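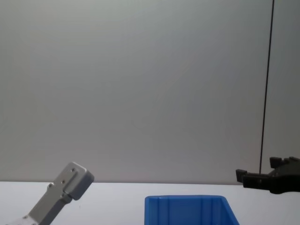
Celina Ziółkowski says the first hour is the hardest, and that after it your hands stop arguing with the arm. She did 26 sessions for us last November and has agreed to be quoted, so we start with her. "I kept trying to push," she told us. "You have to lead it slowly and let it catch up. By the second day I was thinking about the bin and had forgotten the controller."

Stodar is looking for people to teach two-armed robots simple table tasks by hand and by remote control. The work is paid, part time and on site at our Tikach workshop. You do not need any background in robotics, programming or engineering. We would like to hear from people who are patient, who can repeat a job many times without rushing it, and who will tell us when something feels wrong.

What the work is

You stand at a white table with the arms and a plastic bin. For each task you get a short written card, such as "pick up the item on the left, pass it to the other gripper, put it in the bin". You carry out the task through the robot while the system records the movement of the joints, the opening and closing of the grippers, and the video.

There are two ways of doing this. In the first, you take hold of the arm and move it through the task yourself. The motors go slack enough for this, though the arm still has some weight and you will notice it in your shoulders at first. In the second, you sit at a separate desk with a pair of hand controllers and a screen, and the arms follow what your hands do. Most people end up preferring one or the other. We need both, and will ask you to do some of each.

A session lasts three hours with two breaks. One attempt at a task is usually under a minute. Between attempts you put the items back, clear the bin and mark the attempt as good, poor or spoiled. Please don't be shy about marking your own work as spoiled. A dropped item that you pick up again is often useful to us. A clip where you were looking the other way is not.

The current project is called Plorkar and needs 300 hours of recorded work in total. We expect to take on several people, each for a block of ten sessions, with further blocks for those who want them.

What we ask of you

You should be 18 or over and have the right to work here. You should be able to stand for up to 40 minutes at a time, or sit at the desk station for the same. Glasses are fine. Left-handed people are very welcome, and at present we are short of them. If you have a wrist, elbow or shoulder injury, please talk to Damian Ostrowski before you apply and he will tell you what can be arranged.

You will wear a small camera on a chest strap for the sessions at the table. It points at the work surface and records no sound. We do not film faces on purpose, and any clip that shows one is deleted. Long sleeves must be rolled up, long hair tied back, and rings and bracelets left in a locker.

Training and pay

Training takes one full day and is paid at the same rate as the rest. Waldemar Lis runs it. He covers the stop button, safe reach, how to hold the arm near the wrist joint and what to do if a gripper closes on something it should not. You then do practice attempts until he is happy with them.

Pay is 148 per session, with travel within the Górecki area paid back against receipts. Payment is made at the end of each month. If we cancel a session on the day because an arm is out of order, you are paid for it in full.

How to apply

Write to Ornella Orlandini at the workshop office with your name, the times you can do and a few lines on any work you have done with your hands. Sewing, kitchen work, model making, car repair and nursing have all turned out to be good preparation. No CV is needed. Applications close on 2026-06-20. We will invite people for a half-hour try-out at the table, and everyone who comes to one will get an answer, yes or no.

Comments

Szymon Kwiatkowski
Is the desk station the same room as the table? I get motion sick from screens with any delay.

Ornella Orlandini
Same room, with a screen between the two. The delay is small but some people do feel it. You can test it at the try-out, and if it doesn't suit you we can put you down for table sessions only.

marta_k
Can two friends share a block of ten?

Damian Ostrowski
Sorry, no. We need ten sessions from the same pair of hands. You can both apply.

pf77
Did a block last year. Bring flat shoes.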